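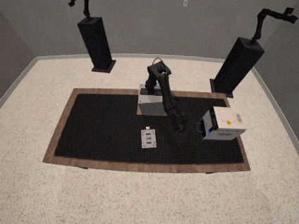
Troels Snorradóttir

Minutes of the Alline Lane Allotment Association, autumn general meeting
Saturday, 11th November, in the Skerkik Hall, small room

Meeting opened at 10:05 a.m. Apologies were received from plots 12 and 31. The minutes of the September meeting were read and approved with one correction: the hedge on the north path is to be cut before the end of winter, not before the end of September as written.

1. Water

The meter reading at shutoff was 554. The standpipes were turned off last week and the taps left open. The tap by the Jullach gate still drips at the joint below the handle. Members agreed to replace the whole fitting in spring and leave it alone until then. Plot holders with their own hoses on the shared line must take them in. Several are still lying across the lower path.

A member asked whether rain barrels could be put behind the shed. The roof there has no gutter on the back side. Agreed to get a price for a gutter and bring it to the next meeting.

2. Accounts

The balance stands at $163 after the mower repair. Rents for next year are due by the end of January. It was proposed to raise the rent by $5 for a full plot and leave half plots as they are. There was a long discussion. Two members felt that half plots use the same amount of water and should pay something toward it. The proposal was put to a vote as written and carried. The half plot question will come back in spring.

The invoice from Ocampo for wood chips has been paid. The load was larger than ordered and there was no extra charge. What remains of the pile is free to all plots. Please use the flat shovel and put it back in the shed afterward.

3. Vacant plots

Three plots are vacant, one of them badly overgrown with bindweed. Agreed to cover that one with cardboard and tarp over the winter and not to offer it before April. The other two go to the next names on the waiting list. The wet corner of plot 22 should be mentioned to whoever takes it.

4. Compost

Cooked food was found in the middle bay again. Members are reminded that only plant waste goes in. Blighted tomato stems and potato tops are to be bagged and taken home. The left bay is now closed and will be ready to spread in spring. A new lid is needed for the right bay, as the old one has split along the hinge side. The wood left over from the bench can be used.

5. Seed order

The shared order will be placed in the second week of January. Lists should be handed in on paper with the plot number at the top. Onion sets and seed potatoes are ordered by weight, everything else by packet. Last year's variety of broad bean did poorly on most plots and will be dropped. Leeks were good and will be ordered again.

6. Any other business

The combination on the Jullach gate will be changed on the first of the month. The new number will be given out in person only.

A request for a bonfire was turned down on account of the neighbors' laundry lines. Woody waste can be stacked by the gate until the shredder is hired.

The spare key to the shed is missing. Please check coat pockets.

Next meeting to be held in the same room in the first half of March, date to be posted on the shed door. Meeting closed at 11:40 a.m.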